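Setting Up for Watch Strap Changes
Bench guide, section 4: laying out the table
Text by Ayana Lemma, checked by Brodie McKinnon
138 shares | 12 comments

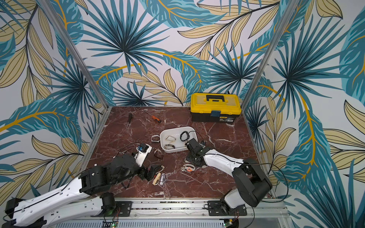
Most strap-change guides start with the strap. I think that is a mistake, and so does Brodie, who has spent more evenings than he would like looking for a spring bar on a patterned surface. The layout comes first. If you have bought one of the Dadard bench kits, the leaflet inside will tell you that any clean table will do. I have my doubts, and the steps below are what we use in place of it.

4.1 Before you start

1. Clear the table down to the top. Keep one toolbox, the drivers you expect to use, and one shallow tray.

2. Put the toolbox at the far side, with the latch facing you. A box with a handle across the lid is easy to shift later, but you should not need to shift it.

3. Lay the screwdrivers down away from the tray. Two is plenty for a strap job. A set of twenty looks impressive and mostly gets in the way.

4. Set the tray near the middle, where you can reach it with either hand. A plain white one is best. Small dark parts show up on white, and a low rim lets you get your fingertips under a thin strap.

Caution: A glossy marble-pattern top is handsome and a poor place to put down small parts. Veins and reflections hide pins. If that is the table you have, keep every loose part inside the tray and put a cloth under the watch head.

4.2 Sorting the straps

5. Decide what the tray is for before you put anything in it. We say the tray holds what has been checked, and the tabletop holds what has not. Henok Tamiru at the Wako repair evenings does it the other way around and gets on fine. Pick one and stick to it.

6. Check each strap at both ends. Look at the holes, the stitching if there is any, and the loop that holds the tail. Bend it gently. A strap that cracks when bent goes in the bin, whatever the seller told you about conditioning cream.

7. Leave curled straps curled. Rubber and leather take a set, and flattening them under a book overnight has never done much in my experience. Lay them on their side and work with the curve.

8. Keep metal bands away from soft straps. They can share a tray if there is a gap between them. Links will mark pale leather faster than you would expect.

9. Coil any cable loosely and put it to one side of the tray. Do not wrap it around a strap to "keep the set together." The Plirkia forum recommends this and I cannot think why.

Note: Loose buckles go in the tray at once, even when you mean to fit them in the next minute.

4.3 Measuring and fitting

10. Measure the gap between the lugs with a proper gauge. The printed paper ruler in the kit is close enough for lace curtains. Ours did not agree with Bereket Chala's steel rule, and I know which one I believe.

11. Match the driver to the screw before you lean on it. If it rocks in the slot, stop and try another.

12. Fit the buckle half of the strap first, at the twelve o'clock side. Tug it. Then fit the tail half and tug that too.

13. Return each driver to the same spot on the table after use, with the handles toward you or away from you as you prefer.

Caution: Do not use a driver tip as a lever against the case. The kit leaflet shows this being done in its third drawing. It will scratch.

4.4 Putting away

14. Empty the tray before you close the toolbox. Straps go back in their sleeves, metal bands in a pouch, cable on its own.

15. Wipe the top with a dry cloth and look along the metal trim at the edge of the table. Pins roll there.

16. Latch the box and lift it by the handle an inch or so to test the latch. Hagos Gebru skipped this in October and was still finding screws at supper.

Note on parts packs: Sorach sells an assortment with up to 454 pieces. Most of it is sizes you will never fit. Buy the widths you need, in small bags, and label them.

Section 5 covers link removal on metal bands.

12 comments | Share this section

Related
Spring bars: which widths are worth keeping
Do leather conditioners do anything?
Section 3: lighting the bench
Cleaning a metal band without soaking it
Readers' toolboxes, part two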